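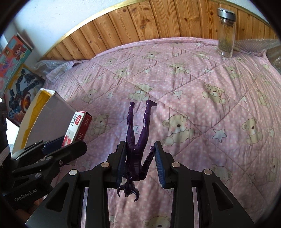
Gripper holding a purple action figure, head down, over the teddy bear comforter.

Hi Ewan,

Okay, money first, I know you're waiting on it! We've spent $421 of the equipment line so far, nearly all of it on spare finger pads and pivot screws from Droltesham (plus shipping, which stung a bit). That leaves roughly 300 for the rest of the spring.

What I'd love to do with it is buy a second set of pads now and push the new mount to July. Burkelow quoted us 40 a pair, and they'll hold that price if we take 3 pairs. Small glossy toys are the hardest things on our list and I'd like to try a softer ridge on them before we commit to anything bigger.

The Sakamoto charger is still on back order – I've emailed them twice and will try calling. If it slips again I'll switch to the Plirudwood one, same price, slightly longer cable.

Could you okay the pads by email? Receipts are in the shared folder, except the shipping one, which I'm still chasing.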